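Unit 4 Handout: Slotted Extrusion Frames and Upright Fixture Plates
Workholding and Bench Fixtures, Kimaro Technical Program

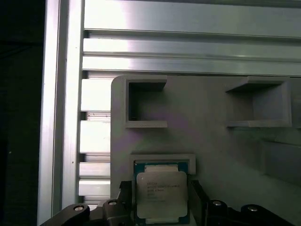
4.1 Scope

This unit covers frames assembled from T-slot aluminum extrusion and the plates that are mounted on them to hold small parts. Unit 3 dealt with flat base plates clamped to a bench. The loads are different when the plate stands upright, and so is the order of assembly. Read sections 4.2 to 4.4 before the lab. Section 4.6 is the lab sheet.

4.2 Terms

Column: a vertical length of extrusion. It carries the weight of the rail and everything fastened to it.

Rail: a horizontal length of extrusion. In this course the rail is the reference member, and heights are measured down from its lower edge.

Slot: the groove that runs the full length of a profile. The opening is narrower than the cavity behind it, so a nut slid or dropped into the cavity can't pull straight out.

Rib: the raised metal between slots. A wide profile has several ribs and several slots side by side on each broad face.

Fixture plate: the part that locates the workpieces. It may be machined, cast or 3D printed.

Pocket: a recess or opening in the plate, bounded by walls, that a workpiece sits in.

Ledge: a short projection at the base of a pocket. On an upright plate it takes the weight of the part.

4.3 The frame

Cut ends are rarely square enough to use as delivered. Check each end with a machinist's square before assembly and mark any end that shows light. A marked end can still be used where it is free, such as the top of a column. It should not be used at a joint.

Corner brackets hold a joint closed but don't make it square. Square the joint first with the screws finger tight, then tighten in two passes. Tighten the bracket screws on the rail before those on the column -- the rail is the reference, and the column is adjusted to it.

Slots collect chips and dust. Debris under a nut will let the joint loosen after a few days of use. Brush the slots out before any nut goes in, and wipe the bearing faces with a dry cloth. Small specks on the outer faces of the ribs do no harm unless a plate is going to bear against them.

Bright extrusion reflects overhead lamps strongly, and scribed lines are hard to see on it. Lay out hole positions on masking tape.

4.4 The plate

An upright plate is located by its top edge and its back face. The usual arrangement is to set the top edge close under the rail and let the back face bear on the frame. The screws then only have to hold the plate in against the frame.

Printed plates need some extra attention:

Flatness. Lay the plate on a surface plate and try a feeler gauge at each corner. Large printed plates tend to lift at the corners. A generous corner radius reduces this, and it also removes a sharp point at hand height.

Pocket size. Printed pockets usually come out undersize. Allow for this in the drawing, or file to fit. File the side walls only. Filing the ledge changes the height of the part.

Lead-in. An angled lip on the upper edge of a pocket guides the part as it enters. Pockets of different widths on the same plate should be dimensioned from one common edge and never from each other.

Screw pressure. Use a washer under every screw head. Plastic creeps under load, so retighten after the first day.

Color. A matte, light gray finish is preferred. Cracks show up on it, and glare is low.

4.5 Inspection

Inspect with a hand lamp held to one side. Shadow inside a pocket can hide a broken ledge, so move the lamp and look a second time. Record the result on the Davska form, one line per pocket.

4.6 Lab sheet

Stock: Vullby kit, one per pair. The cut rail is 674 mm long. Each kit contains 18 slot nuts and a matching number of screws. Return unused nuts to the Hindance drawer, sorted by size.

1. Clean all slots and check the ends for square.
2. Join the rail to the columns, finger tight.
3. Square the frame and tighten in two passes.
4. Offer up the plate and set its top edge under the rail.
5. Measure the gap below the rail at both ends of the plate. Adjust until the two readings agree.
6. Fit the washers and screws, working from the center outward.
7. Inspect each pocket and complete the form.

Write-up is limited to two pages. Include the readings from step 5 before and after adjustment. Reading for Unit 5: course text, pages 13 to 37.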